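Life with the new arms at Kendeswood

I've been promising to put this page up since June, so here we go. For anyone who hasn't been out our way, Kendeswood is the small packing and sorting shop that Gemberg runs out the back of its main building. I've been on the benches there long enough to have worn out two stools and a very good pair of clogs. Last autumn we were told some of the fiddly handwork would be going over to robot arms, and you can imagine how the lunchroom took that!

We've now got 4 stations up and going, all part of what the office calls the Eko program (we just call it "the corner"). I wanted to show family and a few old workmates what the job looks like these days, so I've put it up with a bit of chat to go with it.

The corner

The thing that surprised me most was how much of the learning fell on us. The arms came in, the fitters went home, and then it was the bench crew deciding where a tray should sit and how far over is too far. I got quite bossy about it. You spend years doing something with your fingers and never put it into words, and then all of a sudden you have to – how hard to pinch, which edge to go for first, when to let go. My notebook for the first month ran to 568 lines, most of them crossed out.

Clear plastic gave us the most grief. It's light, it's slippery, and half the time I can't see the edge of it myself without tilting my head.

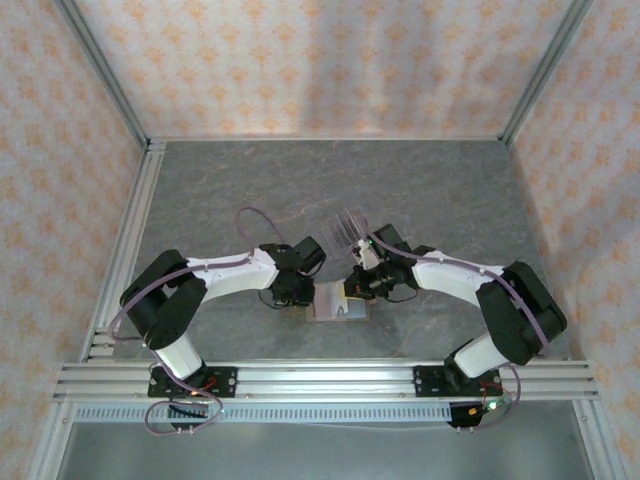 Two arms on the one rail, with a clear ridged piece held up in the right gripper and the little pinkish tray or sheet lying flat between them. I like the peachy diamond print on the walls, it's a cheerier spot than my old bench.

What's changed for us

My wrists are better, I'll say that first. I used to go home and not be able to open a jar. Now I do a short stint at the bench, then a stint watching a station, then back again, and the swap keeps me awake through the afternoon.

What I miss is the talking. With six of us around one table you heard everybody's news by morning tea, and now we're spread out and you have to go looking for it. We asked for a shared break at ten and we got it, so that's helped a lot.

The pay question took longer. Station work is on the same grade as bench work for now, and a few of us think it should sit higher given what we had to learn. That's still being talked over.

Our best run so far was nearly 239 trays in a shift, and I brought in lemon slice the next morning. I'll add more pictures when the Gökçe line gets its turn, which they're telling us will be after the stocktake.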